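Stistside Facilities helpdesk
Ticket 174: Evening unit stalls at trash can, Sevier office, 2nd floor
Status: open, waiting on site
Raised by: Milagros Cantero, cleaning lead
Assigned: Arvo Turunen, automation support
Priority: normal (was high)

Cantero, 6:40 pm
Two-arm unit stopped again at the can in the corner by the big plant. Arms out, light amber, not moving. Third time this week. My crew ends up doing the corner by hand AND filling in the stop form, so the robot is costing us time on that room. Need someone to look tonight if possible. Also can someone tell me who clears the stop now, us or you? The sheet on the closet door still has the old number.

Turunen, 6:55 pm
Got it. Clearing is you if it's amber, us if it's red. Will get the sheet replaced. Can you do hold, wait for the beep, then release, and tell me what it says on the panel?

Cantero, 7:05 pm
Did that. Panel says "grasp target ambiguous". Ran the task again from the start, same message same spot. Other cans on the floor went fine.

Turunen, 7:20 pm
OK so it gets there, it can't decide what to grab. Pulled the log. 12 tries at the bag, all dropped before the fingers closed. Not a motor fault, arms check out fine. Downgrading to normal, nobody is at risk, but leaving it parked till I've looked at the pictures.

Turunen, 7:50 pm
Things checked so far:
- force limits: stock, nothing changed
- battery 200 cycles, ok
- route map: current, last edited in February
- bag model: trained on the Marín site, where liners are clear. Sevier uses black. Flagged this at rollout, was told it would be fine. 

Cantero, 8:05 pm
We've always used black. Nobody asked. There's also a bag we keep on the wall hook over the can. Could that be it? The girls hang it there so they don't walk back to the closet for every change. Saves a lot of steps on a floor this size.

Turunen, 8:15 pm
Very likely part of it. Two black bags one right over the other, it may be reading them as one thing. Please don't move anything yet, I want the same setup for the morning run.

Cantero, 8:20 pm
Fine but then the corner doesn't get done tonight. Putting that in writing so it doesn't come back on my people. Last month we got marked down for a room the machine skipped, and it took me two weeks to get that taken off.

Turunen, 8:30 pm
Noted, skip is on us. I've put the ticket number on the room record.

Turunen, 7:35 am
Morning run, same stop. Went through it with the floor view next to the log. My notes:
- bag in the can is bunched up over the rim and hangs over the left side. Rim is hard to find for the software, and it needs the rim to start.
- yellow sponge against the lower left of the can, right by the left gripper. Sponge is on the "do not touch" list so the left arm won't commit. Probably the main blocker tbh.
- black plastic in the pile on the floor at left, with a light blue bag on top. More candidates for "bag".
- small black bits on the carpet. Not a cause, but they need picking up, and that's a vacuum job, not this unit's.

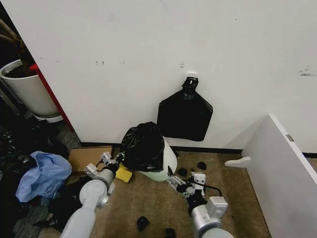
Steps for site, in this order
1. Sponge goes back to the closet.
2. Take the spare bag off the hook. I know it's handy. Try keeping spares in the cart pocket for one week and tell me how bad it is.
3. Push the liner down so the rim shows all the way round.
4. Clear the pile on the left. If it's somebody's stuff ask them first.
5. Release the unit and run the corner only, task 117.

Cantero, 9:10 am
1 to 3 I can do today. 4 is not ours, I'll ask the office. On 2, I'll try it but I want it said that this is us changing how we work so the robot can manage. When Vuvdale came in to sell it we were told the opposite. Two of my people lost the evening hours on this floor and the ones left are now tidying up ahead of the machine. That tidying isn't on anybody's time sheet.

Turunen, 9:25 am
Fair. Can't fix hours from here but I can log the prep time if you give me the minutes per room. It goes in the monthly report and they do read that one. Also asking Vuvdale for a black liner update so the hook can maybe come back.

Cantero, 9:40 am
Will have them write it down starting tonight. Some of them won't like it, one more form.

Turunen, 9:45 am
Just text me the minutes, no form. I'll type it in.

Cantero, 11:30 am
Sponge gone, spare bag in cart, liner pushed down. Office hasn't answerd about the pile. Not releasing the unit untill they do.

Turunen, 11:35 am
Agreed. Keeping ticket open. Message me when the floor is clear and I'll watch the run from here.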